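Clerno handheld delayed again?
Handhelds & Portables > General

tuva_h
Thursday, September 3, 2026
So the Clerno has slipped to next year over here! Trosus put the notice up this morning. Gutted, but I'm still so excited for this thing. Two sticks, proper shoulder buttons, and that screen looked gorgeous in the August trailer. My preorder is number 3536 so I wasn't getting a first batch one anyway.

manee_noi
Mine's 2153 and I'm keeping it. Prusden 2 is a launch game!! I'd wait another year for that (please don't make me wait another year). 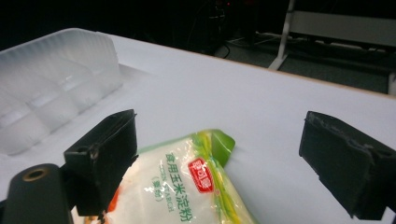
Does a preorder carry over to the new date, or do we have to order again?

It carries over on its own. The shop email says you only need to do something if you want your deposit back.

wannasri_fan
Can't agree with the cheering, sorry. Second delay, and they're still showing the same demo level. I'd sooner they dropped Prusden from launch and got the machine out. The battery is what worries me, they've gone very quiet on it.

tuva_h
Fair about the battery, but a rushed handheld is miserable. Remember the Wannasri with the sticky d-pad? I loved that machine and I still sent it back twice.

wannasri_fan
Mine never stuck once, and I put 66 hours into one racing game on it!

manee_noi
Ha, lucky you. Mine stuck going left, which in a platformer is survivable, just. Anyway, handheld night at ours is still on, old machines welcome, bring a charger and link cables if you've got them.

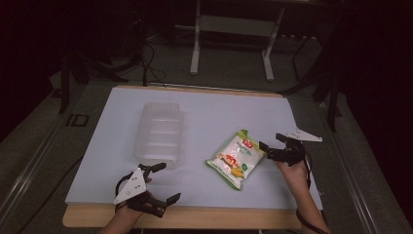 Snack packet and a plastic tub

oranuch_d
Count me in! I'll bring both my Wannasris and we can settle the d-pad argument.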